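Apples going soft in a week, what am I doing wrong?

Posted by Tamsin Bright in Kitchen & Pantry, 2 January 2026

Hi all! I finally joined after reading along for ages. My mother-in-law's neighbor has an old tree and every fall we come home with way more apples than two people can eat. This year it was 17 pounds, mostly red ones with some yellow on them, no idea what kind. I kept a pile in a bowl on the kitchen counter because it looks so cheerful and put the others in a plastic grocery bag in the laundry room. The ones in the bowl got mealy in a week. The ones in the bag were worse, sweaty and brown in spots, and the whole laundry room smelled like cider (not the nice kind).

I don't have a basement. I do have a garage that isn't heated, and a regular fridge with two drawers that are usually full of other stuff. Is there a way to get these to last till March or am I dreaming? Also, do bananas really make it worse? My husband says that's a myth and I'd love to be right about this one.

Mareike Kleinschmidt

You get to be right! Bananas give off ethylene gas, which pushes other fruit to ripen faster, and apples give it off too, so a bowl with both in it is kind of a race. Keep them on separate counters if you can.

For the long haul, cold is the whole game. Apples want to be just above freezing and a little humid. On a warm counter they soften many times faster than they do in the fridge. So I'd clear out one of those drawers, set the vent to high humidity, and give it over to apples. Don't wash them first. They have a natural coating that helps, and putting them away damp is asking for mold. Wash each one when you're about to eat it.

Before anything goes into storage I go through the whole batch at the sink. Anything with a bruise, a soft spot, a wormhole or a missing stem goes in the "sauce this weekend" pile. I know it feels fussy, but I once lost most of a box to a single bad apple that had rolled to the bottom, and scrubbing that box out was no fun.

The garage can work. Get a cheap thermometer and leave it out there for a few nights before you trust it. If it dips well below freezing you'll get mush, and if it climbs into the 50s every afternoon you won't gain much. I wrap mine in newspaper, one sheet each, and lay them in a shallow cardboard box one layer deep. Then I check every couple of weeks. As for March, it depends a lot on the variety. The thick-skinned late ones will do it, the early summer ones won't no matter how nice you are to them. Do you know when they were picked?

Gitau Kaijage

just make applesauce. freezes great

Lachlan McAlister

Mareike covered the important stuff so I'll only add a few things. I've been putting up apples for years, since we lived out past Nalden and had more trees than sense.

Ditch the plastic grocery bag! Tied shut in a warm room it holds in all the moisture, and I'd bet that's where your brown spots came from. For carrying them home and for a day or so on a hook, I like a plain cotton tote. Set the apples in it, don't drop them, and don't load it so full that the bottom ones get squashed. It isn't for long storage (they'll wrinkle in there eventually) but it beats plastic by a mile, and you can throw it in the wash.

If you love the look of a bowl, keep the bowl! Just put out three or four at a time and refill it from the fridge. A wire basket is nice too, the air gets under the fruit. And if what you're really after is the cheerful part, my wife keeps fake fruit out on the table all winter and guests have tried to bite it more than once.

Oh, and slightly wrinkly apples are still perfectly good in a crisp. Leave the peel on, lots of cinnamon, and be generous with the oats.

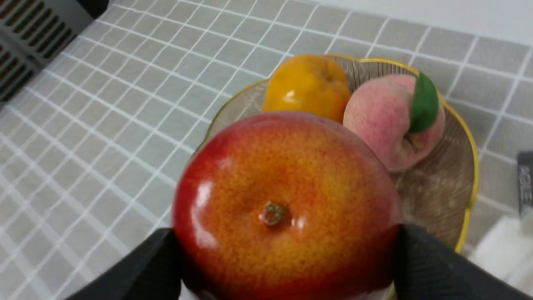
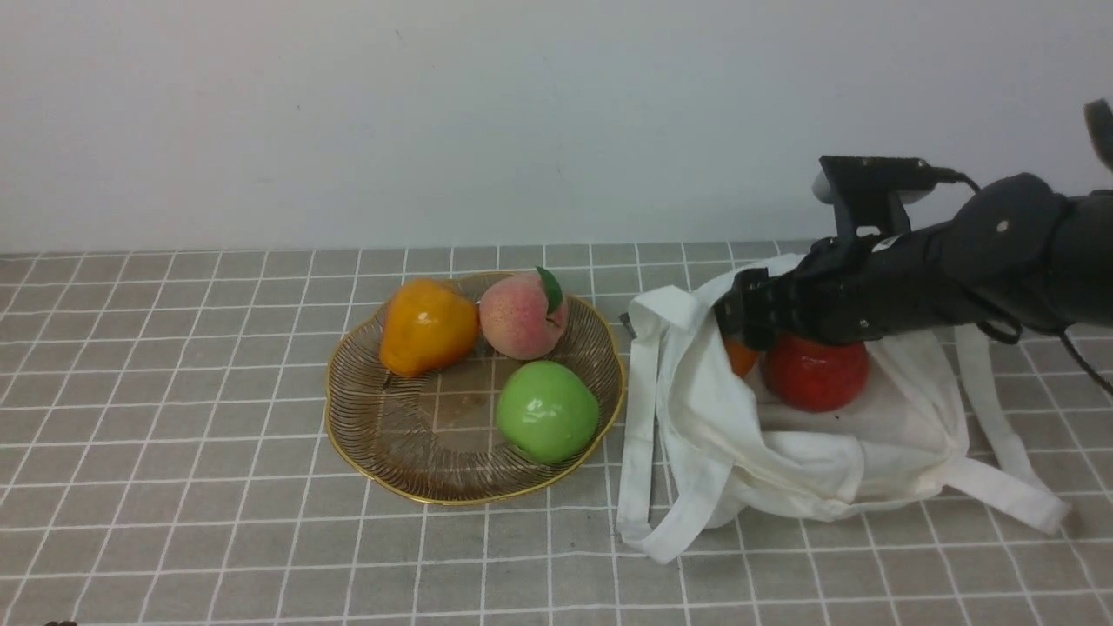
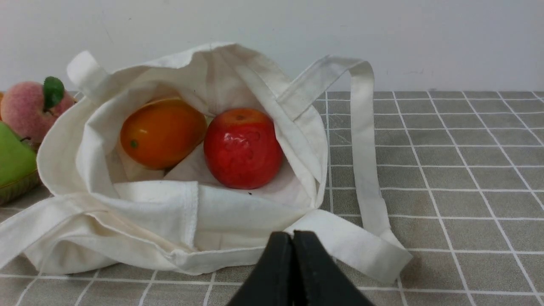
Bowl, wire basket and cotton tote. The fruit in the last two is the fake kind.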